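3.2 Track alignment at module joints

Modular layouts are assembled from sections that were built by different people in different homes, so the rail ends rarely meet exactly. Stanine, the test layout used in this study, has 83 modules and is put together twice a year from whatever its members bring. We measured the gap and the side-to-side offset at each joint after the modules had been clamped, and again after a locomotive had been run over the whole loop for 2 hours.

Most joints stayed within the limit given in the Skelberg standard. The ones that did not were nearly all on modules with folding legs. Clamping pressure had less effect than we expected, and retightening a clamp without leveling the legs first often made the offset worse. 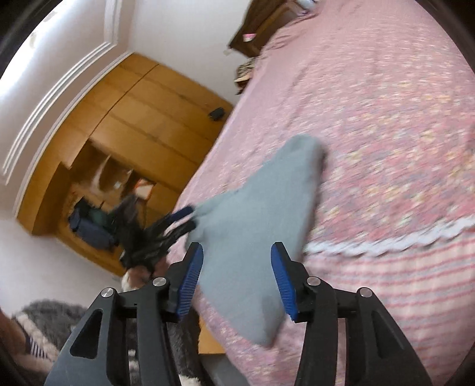 Joint tracks, the short loose pieces that bridge two modules, were treated as a separate source of error. They are handled more than any other part of the layout, and dirt on the railhead can be mistaken for a poor electrical connection. Each piece was wiped before it was fitted and its resistance was read at both ends. A cloth held between two ribbed finger pads, as in Figure 4, stays gathered in one place, and a folded edge is enough for HO rail. Pieces that still read high after wiping were replaced and left out of the totals.

Derailments were logged by joint number over 500 laps with the same train, a Tannous switcher and six boxcars. The laps were split evenly between the two directions - an offset that causes no trouble one way can lift a wheel flange the other way.

Figure 4. Cloth gripped between ribbed finger pads.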